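Nalum Demonstration Program: Frequently Asked Questions

Last updated November 21, 2025

What does a demonstrator do?
Demonstrators carry out short everyday tasks, such as picking up a small object and setting it down elsewhere, so that a robot can later learn the motion. Most tasks are shown with a hand-held gripper. A smaller number are shown by remote control from the Tyagi station.

Do I need experience with robots?
No. New demonstrators complete a training session of 80 minutes and then work beside an experienced colleague for their first 24 recordings.

Where does the work take place?
Sessions are held in ordinary rooms, including reading rooms, offices and kitchens. Furniture and plants stay where they are. 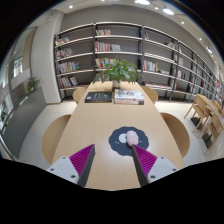

Before each recording, the demonstrator opens the gripper fully and approaches the object at a steady pace. The fingers should close once, without a second attempt. If the object slips, please finish the motion and mark the recording as failed - do not delete it.

When is remote control used?
Remote control is reserved for tasks that need two arms. These sessions last no more than 17 minutes, followed by a break.

How many recordings are in the collection?
The collection held 1,761 accepted recordings at the end of October.

Whom should I contact?
Questions about scheduling go to Padmavathi Palaniappan. Requests to withdraw a recording go to Godelieve Vanhove and must be made in writing.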